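### 4.2 Advice sheets and shoulder pain at work

Most guidance on shoulder and wrist pain rests on the idea that people who read a tip sheet will change how they move. We found little support for that. The Kettle program mailed its sheet to 317 workers at Combridge, all doing light work with the hands, and called the result a success on the strength of one survey.
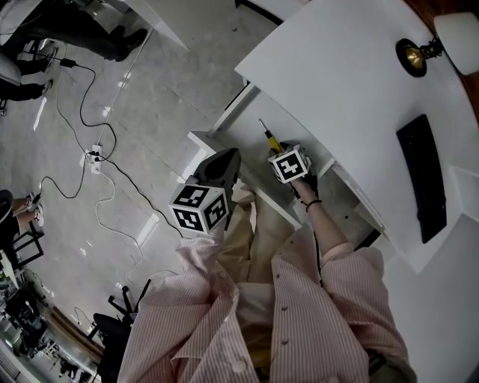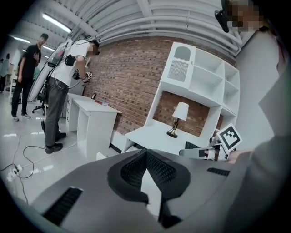

**Figure 3.** Hand-held grippers in use near a white desk, two views.

The survey asked whether the sheet was "useful." It did not ask about pain, missed shifts, or whether anyone had done the stretches. Of the 317 workers, 150 replied, and we know nothing about the rest. People who were hurting may have been more likely to answer, or less likely. The program report does not discuss either case.

The Loster review is larger, with 3179 records, but size does not fix its main problem. It counts a clinic visit as a sign of injury. A worker who reads that early care is a good thing may well book a visit sooner, and would then be scored as a failure of prevention. We could not separate the two effects from the published tables, and we doubt that the authors could either.

Only the Grurilell trial measured shoulder range directly. It enrolled 40 people and ended in May, before the planned second check. The gain it reports is small and falls within the error of the method used. We would not build a workplace policy on it, though at least two of the sheets now in use cite it as proof. Section 4.3 takes up rest breaks, where the data are somewhat better.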